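About Skolus

Who we are

Skolus is a contract sample-handling lab. Clinics, water utilities and two seed companies send us tubes, and we receive, label, spin, sort, store and ship them. We started with a bench, a borrowed centrifuge and a shelf in somebody else's cold room. These days we are a team of 40 in our own building on the Lavura side of town, and we still argue about who gets the bench by the window!

Most of the work is small and repetitive. A tube comes out of one rack, gets its cap checked, goes into another rack. Then the next one. On a busy morning a single technician can lift, turn and set down the same kind of tube for hours, and anyone who has done a month of that can tell you exactly which muscle in the thumb starts to complain first.

So we are automating it, and we're pretty excited about how that is going.

How we teach the work

Our automation project is called Kastirel. The idea is simple enough to explain over coffee: the people who know how to handle a tube show how it's done, using hand-held grippers with the same kind of fingers the arm uses, and the recordings become the lessons. Our technicians do this themselves. They pick the task, they decide what a good pick looks like, and they throw out the takes they don't like (they are much stricter than the engineers would be). 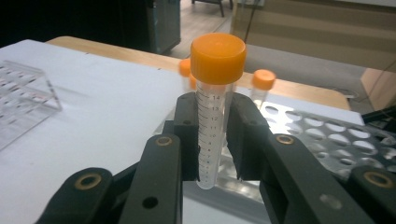 Handling with a gripper is its own skill, and it takes a few days to get comfortable. Your fingertips normally tell you a lot about how hard you're squeezing, and with a tool in your hand you have to learn to go by sight and by the little bit of push you feel through the handle. Some of our best people at the bench were clumsy with it at first and laughed about it. One of our newest hires was good from the first afternoon and now runs the practice sessions.

We have 2321 recorded takes that passed review so far. Each one was watched by a person from the bench team before it went in. That was slow, and we would do it the same way again. It gave us long, useful arguments about habits we'd never written down, like whether you turn the tube to read the label before you lift it or after. (We had 11 technicians and a surprising number of opinions.) The written bench procedure is much better now, and new people learn from it too.

What changes for the people here

When we first talked about Kastirel at a staff meeting, the questions were fair ones. Will there be fewer jobs? Who gets blamed when a sample is mixed up at night? Do I have to learn to program? We wrote the answers down and put them on the wall by the coffee machine, and we'll repeat them for anyone thinking of working with us.

Nobody's position was cut for this project, and we have committed to that in writing through the end of the rollout. A mix-up is handled the same way at any hour: the shift lead opens a report, and we look at the process first. And no, you don't have to learn to program. If you want to, we pay for the course and the hours.

The part we like best is what people do with the time. The label check used to get squeezed in at the end of a shift, and now it has a proper slot at 2 in the afternoon. Two technicians have moved over to method development. Another has taken on client calls, and clients love talking to someone who has really handled their samples.

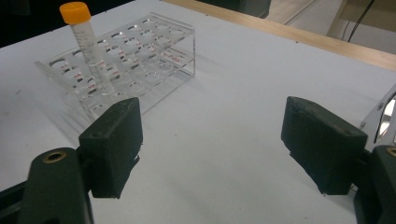 Böttcher wrote in our staff newsletter that the change wasn't all easy: "I missed the sorting for a while. I could do it with the radio on and my mind somewhere else, and that was restful. The new work is more interesting and I go home more tired, in the head and not the hands. I'd still pick it. But please leave us one quiet task a day." We took that seriously, and the weekly plan now has quiet tasks marked on it. People can swap for them.

We also keep everyone's hand skills fresh. Each technician does a full manual shift every month, start to finish, so that a stopped arm never means a stopped lab.

Practice and warm-up tasks

New people don't begin with tubes. They begin with easier things, picking up, holding, letting go, and they do it with a gripper in each hand until both sides feel natural. It's a good hour, a bit like learning to eat with the other hand, and visitors usually ask if they can have a turn. (Yes! Ask at the front desk.) 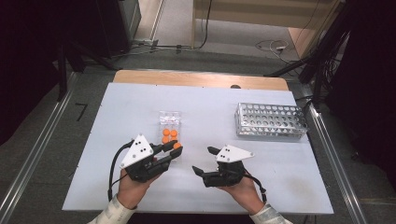 Two-handed practice with orange balls and a clear container.

Working with us

We hire bench technicians, shift leads and, now and then, an engineer who doesn't mind being corrected by a bench technician. Lab experience is welcome but we can teach most of it. Bench tours run every December and you're welcome to bring your questions, including the skeptical ones. Use the contact form on this site, and mention which shift you'd like to see.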